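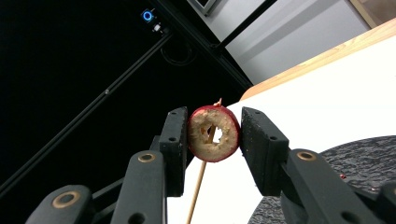
August, 3:40 pm. Skewer task, hand-held collection on the Moltetti tool.

Wiped the pads at the start and again halfway. Crumbs get into the small holes and I don't have a good way to get them out yet. Tried a toothpick, slow.

Apple ring episodes kept today: 42. Thrown out: 7, all for tracking loss when the wrist rolled too far toward the wall. Running total for the Drumidard set is now 1267.

Holding the ring by the rim, one pad on each side, still gives the cleanest demos. The skin side gives the pads something firm to press on and the cut face stays visible to the camera. Rings held flat by the faces were worse in last week's policy: it closed on the fruit and then lost track of the hole.

Retrained overnight on the rim-grip episodes only. Checkpoint 3116 places the ring better than the mixed one but still comes in tilted. I suspect the labels. We mark grasp start at first contact, and the pads keep settling after that. Will move the mark to when the gripper width stops changing and rerun.

Browned slices: keep them in. The Brøndum notes say to use fresh cuts only, but I want the color spread.

To do: ask Rernex for spare pads, relabel, longer skewers.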